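Falus Red Snack Box

An open-topped storage box for the dining table, pantry shelf or office kitchen. The front panel is plain bright red with a glossy finish, and the inside walls are a pale grey-white, so it's easy to see what's left at the bottom. One side has a curved notch in the rim.

It suits individually wrapped snacks, lollies and other small packets that otherwise end up all over the table. 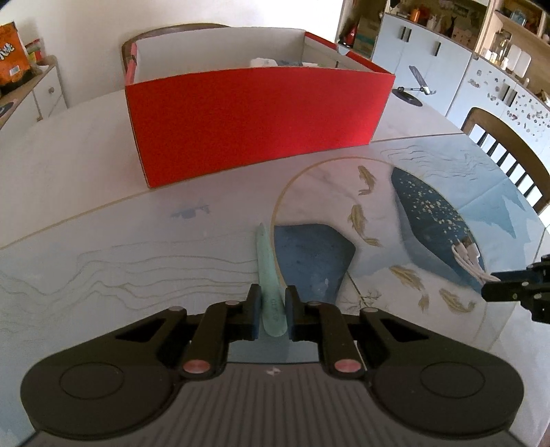

Wipe it out with a damp cloth and dry before refilling. It is not dishwasher safe, and loose food should stay in its own packaging – the interior isn't rated for direct food contact.

Capacity: 8 litres
Maximum load: 2000 g
Colour: red, grey-white interior
Lid: none supplied

Packets with a stamped date are best sorted before they go in, oldest at the front. For a shared kitchen we suggest one box per shelf. Orders of 14 or more ship free within Australia.

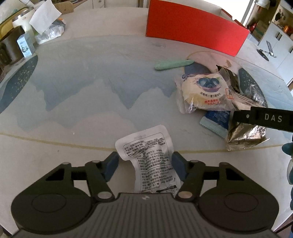 Wrapped snacks on a printed tabletop. Food and table not included.

Also in this range: the Udix tray and the Lysenko tall canister, both in the same red. Spare labels are sold separately in rolls of 400.

Trade enquiries: Hipólito Henríquez, Sillier Homewares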